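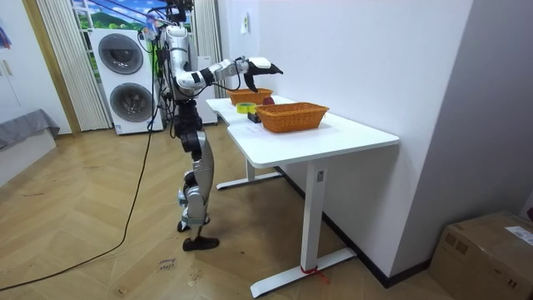 Getau, October

Ticket: Baskets drift on the white table, room 2
Opened by: Anneliese Görtz
Assigned to: Ludger Kasten
Priority: normal
Status: closed

Problem as reported

The wicker baskets on the white table by the wall do not stay where they are put. When something heavier goes in, the basket shifts a little, and over a morning it ends up against the wall or partly off its paper sign. The signs move too. By lunch you can't tell which sign goes with which basket, and then fruit gets put in with the office supplies. Apples also roll if they are set down on the bare tabletop.

I have pushed everything back by hand several times. I would like the baskets and signs to stay put for a whole day. They have to come off for cleaning, so please no glue.

Anneliese

09:10, Ludger Kasten
Looked at the table. Tabletop is the Stöcker one, 800 mm deep, smooth white finish. The baskets are Jorketti wicker, and the undersides are smooth as well. Put an apple down in the middle of the top and let go. It rolled toward the wall. Same result at the far end, only slower. So the top is not level, and that is at least part of it.

09:35, Ludger Kasten
Spirit level across the top shows a slight fall to the wall. Checked the feet. The front leg, the one with the red zip tie around the base, stands solid. The leg farther back sits low. Please leave the zip tie on, I use it to tell which leg I measured from.

10:05, Bernd Harms
Is it the table or the floor? We had a similar complaint about the shelf in the corridor and it was the floor.

10:20, Ludger Kasten
Floor. Moved the level down onto the wood next to the foot and it reads the same. I am not going to touch the floor for this. Will shim the foot.

11:15, Ludger Kasten
Shim under the rear foot. Level now reads true along the length and across. Apple stays where I set it. Took a basket with 500 g of fruit in it and pushed it lightly with one finger. It still slides too easily. Leveling fixed the rolling but it did not fix the baskets.

11:40, Roswitha Pfeiffer
The signs are part of the trouble. They are on plain 80 gsm copier paper and they lie loose on the table, so a basket standing on the paper takes the paper along with it. I wrote them in a hurry. I can redo them on card if that helps. Wording stays the same, "fruits" and "office supplies".
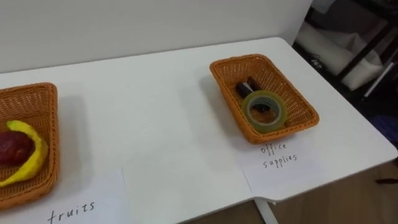
Before you change the paper, try fixing the sheets as they are. Card would slide just as well on that surface. Also please keep the writing in front of the basket and not under it. If the basket covers the first line of "office supplies" people only read the second one.

12:30, Ludger Kasten
Agreed, paper stays for now. Fixed both sheets with removable putty at the corners. Cut small pieces of Skundau anti-slip mat for under the baskets, slightly smaller than the basket bottoms so they don't show at the sides. Finger test again: the basket tips a little before it slides. Good enough for me.

13:05, Anneliese Görtz
Tried it with bananas. A banana placed at one end of the basket used to turn it slightly. Now it stays straight. One question, can the mat be washed? Something always leaks from the fruit sooner or later. 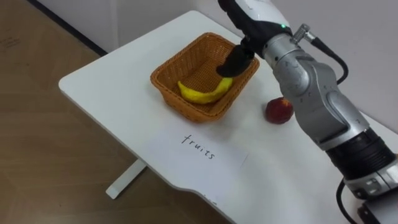 Basket on the white table, banana inside.

13:20, Ludger Kasten
Yes, rinse it under the tap and let it dry flat. Don't put it back damp, it leaves a mark on the white top. Spare pieces are in the drawer with the tape.

14:45, Malte Seidel
Came by to check before closing. Baskets are on their mats, both signs readable from the front edge. The table rocks slightly if you lean on the corner. Is that known?

15:00, Ludger Kasten
Known now. The shim was a bit short. Swapped it for a longer one and leaned on all corners, no movement.

15:50, Anneliese Görtz
Almost a full afternoon and nothing has moved. Fine from my side.

Closing note, Ludger Kasten
Cause: floor slope at the rear foot, smooth tabletop, loose paper signs under the baskets.
Done: rear foot shimmed, signs fixed with putty, anti-slip mat under the baskets.
Open: check the level again if the table gets moved. Roswitha will replace the putty when it dries out.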